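Mulch Depth and Soil Moisture in Raised Planting Beds at the Florum Courtyard

Student project report
Myroslav Demchenko
October 12, 2024

Summary

This project looked at how the depth of bark mulch affects soil moisture and weed growth in raised planting beds. The beds are in the Florum courtyard, which gets direct sun from late morning until evening. Bare soil was compared with a shallow layer of mulch (2 inches) and a deeper one (3 inches). Both mulched treatments held more water than bare soil. The deeper layer held slightly more than the shallow one, but it also kept light watering from reaching the soil. The weed results were clearer than the moisture results.

Background

The courtyard was paved over when the building was put up, and the raised beds were added later along the south wall. They are planted with catmint, sedum and a low ornamental grass. Grounds staff water them by hand with a hose. In June the soil in the beds dries out quickly, and the catmint closest to the wall had been replaced the year before because the old plants died back.

Most garden advice says to mulch beds like these but gives a wide range of depths. Too little mulch lets weeds through and breaks down fast. Too much can keep water out and hold damp material against the stems. I wanted to find out which end of the usual range made more sense for a shallow bed next to a hot wall, where the soil is only as deep as the timber sides allow.

My adviser, Dr. Mykhailiuk, suggested keeping the plan simple. My first draft also compared bark with gravel and wood chips, and there were not enough beds for that.

Site and Layout

The beds run in a line from the courtyard door to the bike shelter. I divided them into 21 plots of the same size, with strips of plastic edging pushed into the soil between plots. Seven plots were left bare, seven got the shallow layer and seven got the deep layer. Treatments were assigned by drawing slips of paper, so that the plots nearest the wall would not all end up with the same cover.

Before any mulch went down, I pulled all visible weeds, raked the surface level and gave every plot the same soaking. The bark was a medium grade sold under the name Sarutness. It was spread by hand and checked with a ruler in several spots per plot. It settled during the first week, so I topped it up once and then left it alone.

A gap of a hand's width was kept clear around each plant stem in the mulched plots. This makes the true mulched area a little smaller than the plot area. I did not correct for it.

Measuring Soil Moisture

Small soil cores were taken with a hand corer from the middle of each plot, early in the morning and before any watering. Mulch was moved aside first and put back afterward. Each core went into a labeled bag and was weighed the same day, dried in the oven and weighed again. The difference gives the water content as a share of the dry weight.

A cheap moisture probe was used as a second check on days when no cores were taken. The probe did not agree well with the oven results in the plots with the most compost, so the probe readings are used only for spotting trends.

Some of the cores were also mixed with distilled water for a pH check, in case the bark was making the soil more acid over the length of the project. No change could be seen beyond the normal spread between plots.

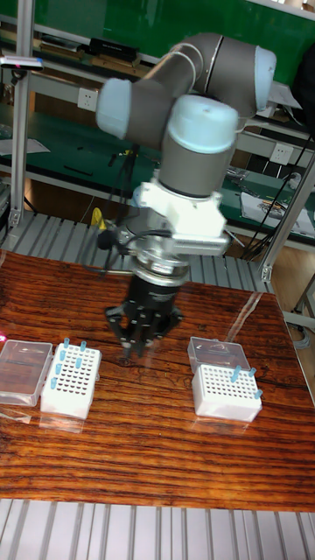

Counting Weeds

Weeds were counted and pulled at the end of each week. Anything with at least one true leaf was counted. Seedlings of the planted grass were left out, although the smallest ones are easy to confuse with annual bluegrass, and a few mistakes are likely in the first count.

The total over the whole project was 387 weeds. Most were in the bare plots. The common ones were spurge, chickweed and bluegrass. The mulched plots had fewer of all of these, and the weeds that did come up were mainly around the gaps left for the plant stems. Dandelions were the exception. They came up through the shallow layer about as well as they did in bare soil, probably from pieces of old root that I had missed when clearing.

Moisture Results

After a full watering with the hose, all plots started out close to each other. The bare plots then dried fastest, and by the second morning the surface was pale and had started to crack in the plots next to the wall. The mulched plots were still dark and crumbly when the bark was moved aside.

The difference between the shallow and deep mulch was small. The deep plots were usually a little wetter at the time of sampling, but the spread within each group was wide enough that I would not rely on it. Position along the wall mattered more than I expected. Plots near the bike shelter are shaded earlier in the afternoon, and a bare plot there could be as moist as a mulched plot by the door.

Light watering gave a different result. When the beds had only been sprinkled, the soil under the deep mulch was no wetter than before. The bark had taken up the water and it did not get down to the roots. Under the shallow mulch, some water reached the soil. A short rain shower in the middle of the project had the same effect.

Plant Condition

I did not measure growth, since the plants were different sizes at the start. Notes were kept on wilting, leaf color and flowering. The catmint in bare plots wilted on hot afternoons and recovered overnight. In the mulched plots it wilted less. The sedum looked the same in all treatments. One sedum in a deep plot had soft lower stems where bark had slid back against it, and it was cleared and recovered.

Cost and Labor

Going from the shallow to the deep layer takes half again as much bark, and somewhat longer to spread. Weeding time dropped sharply with either depth. The bark has to be topped up as it breaks down, and this project was too short to say how often.

Problems

The hose was used by grounds staff on two mornings when I had planned to take cores. Those samples were moved back a day. A better plan would be to put a sign on the beds.

The plastic edging stopped bark from moving between plots, but it did not go deep enough to stop water from moving sideways through the soil. Bare plots next to mulched plots may have gained some moisture this way.

I also borrowed the soil corer from the Stasov greenhouse, and it had to be returned before the last round. The final cores were taken with a narrow trowel and may include more surface soil than the earlier ones.

Recommendations

For these beds, the shallow layer is enough. It gave most of the benefit in moisture and weeds, used less bark and let light rain through. The beds should be watered slowly and fully a few times a week, and daily sprinkling should stop. Old dandelion roots should be dug out before mulch is spread.

If the project is repeated, I would group the plots by distance from the courtyard door before assigning treatments, so that shade can be separated from mulch depth. A drip line under the bark should also be tested. The fittings for one are already in the storage room next to the courtyard, and the tap by the door has the right thread.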